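Chapter 8
Bread and the Town

After reading this chapter you should be able to explain how a port town obtained its grain, describe the main stages between the field and the oven, and compare the price of bread in a good year with the price in a bad one.

8.1 A town that could not feed itself

For most of its history Kuvurport grew almost none of its own food. The town stood on a narrow strip of land between the harbour and the marsh, and the soil was too salty for wheat. Its people lived by fishing, rope-making and the coastal trade, and they bought their bread from bakers who bought their flour from someone else. A household at Ernstead, a day's walk inland, might keep a sack of its own grain through the winter. A household in Kuvurport seldom kept more than a few loaves.

Grain reached the town by two routes. The first was the river Lill, which was shallow in summer and often frozen at its upper end in winter. Barges came down it from October onwards, once the harvest had been threshed and the autumn rain had raised the water. The second was the road through Gandurgate, where carts paid a toll and waited their turn at the weighing house. Carriage by road cost a good deal more than carriage by water, and when the river was closed the difference was soon felt in the shops.

Between the barge and the table the grain changed hands several times. A merchant bought it at the quay and stored it. A miller ground it and kept a share as payment. The baker bought the flour, found his own fuel and yeast, and sold the bread at a price fixed by the town court. What the court fixed was the price of the loaf. Its weight was allowed to fall as grain became dearer, so that a penny loaf in a poor year was still a penny loaf, though a much smaller one. Readers who meet the term in the documents at the end of this chapter should bear this in mind.

8.2 The ovens

An early survey lists 30 ovens within the walls. Few houses had one. An oven took up space, used a great deal of wood and was a danger to the neighbours, and the court would not license a new one unless it had a stone floor and stood clear of any thatch. Most families who made their own dough carried it to a public oven and paid to have it baked. The loaves were marked with a cut or a stamp so that each could be returned to its owner.

By the time of the second survey the population had grown to over 600 households, and the old arrangement was under strain. Bakers worked through the night, and the court heard repeated complaints about smoke, short weight and bread sold before it had cooled. Section 8.3 examines these complaints and asks how far they can be trusted as evidence -- many were brought by rival bakers.

Stale bread was rarely wasted. It was soaked in broth, crumbled into puddings, or held to the fire on a fork and eaten with dripping. Toasting made an old loaf pleasant to eat again, and the habit outlived the need for it.

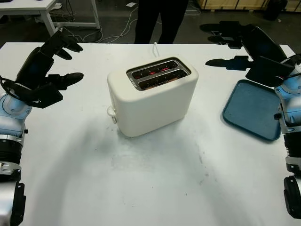 The court's own view of stale bread was less generous. Loaves left from the previous day had to be sold from a separate board, at a lower price, and a baker who mixed the two could lose his licence for a season. The rule is set out in full in Document 1, which should be read before starting the next section.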